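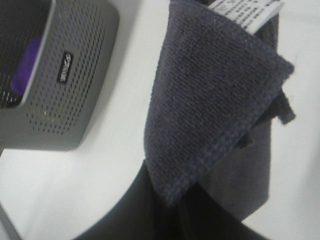

The main result from this autumn is that the corner finder works better on half-folded towels when it is trained on views from the wrist. We had been training it from the overhead view, on the theory that you want the whole towel in sight. Overhead is fine while the cloth is flat on the table. Once the arm has hold of it, the cloth hangs in its own shadow and the overhead view shows mostly the top of the gripper. From the wrist you get the folded flap pointing down towards the finger, the stitched hem running along its lower edge, and the care label up at the top, bright white on dark grey. The hem is what the method needs. The label is what kept spoiling it, and most of this post is about the label.

Some background for anyone who hasn't read the earlier posts. The project is called Erkine, and the task is to take a towel, find two neighbouring corners, and fold it. Gemechu Gebru wrote the first version of the corner finder, which looks for places where two hem lines meet and gives each one a score. The arm then goes for the best score. It did well on tea towels and plain napkins. On terry towels it was poor, and for a good while we blamed the pile. The loops make the surface noisy, and the ribs can pass for a hem if the light comes from the side.

The pile turned out to be a small part of it. Ekow Boateng went through the failed grasps one Friday and sorted them by what the finder had picked. The largest group was the care label. A label has straight edges and four sharp corners, much sharper than anything on the towel itself, and it is sewn into the hem, so from the finder's point of view it is a very good corner. The arm would go and pinch the label. Sometimes the grasp even held, and the fold came out skewed.

We tried two fixes. The first was to mask out anything white. This is as crude as it sounds, and it fell over with the white towels and also with the bare table, which is white too. The second was to mark labels by hand in the training pictures and have the finder learn them as a separate class. Once it knows where the label is, it throws away any corner inside that area but keeps the hem line running in from either side. The second fix is the one we kept.

We then ran 40 trials with each version on the same set of terry towels, with the towel dropped on the table from the same height. The wrist-trained finder with the label class was clearly ahead of the overhead one. I'm leaving the full table for the write-up, as Gemechu wants to redo the trials where the towel landed partly off the table. I don't expect the order to change.

A few notes on method, mainly for the people at Dobos who asked.

We left other things on the table during the wrist recordings. An earlier set was made with the table cleared and the finder trained on it got confused by any straight edge that wasn't cloth. Having a grey bin with small holes all over its side in some of the views seems to help. The rows of holes are a fair test for anything that looks for lines.

Blur matters less than I thought. I had planned to throw out every picture where the wrist was moving. Ekow kept them in by mistake, and the result was slightly better than my cleaned set. We now keep anything where a person can still point to the hem.

The gripper finger hides the tip of the fold in a lot of the pictures. We mark the corner where we think it is, under the finger, and add a flag to say it's a guess. Those marks get a lower weight. I'm not fully happy with this and would like to hear from anyone who has done it differently.

Still to do: the finder has no idea about towels with two labels, and it treats a frayed hem as no hem. The Kamel arm at the Cestside lab is due back in use in November, and we'll repeat the trials on that one before changing anything else.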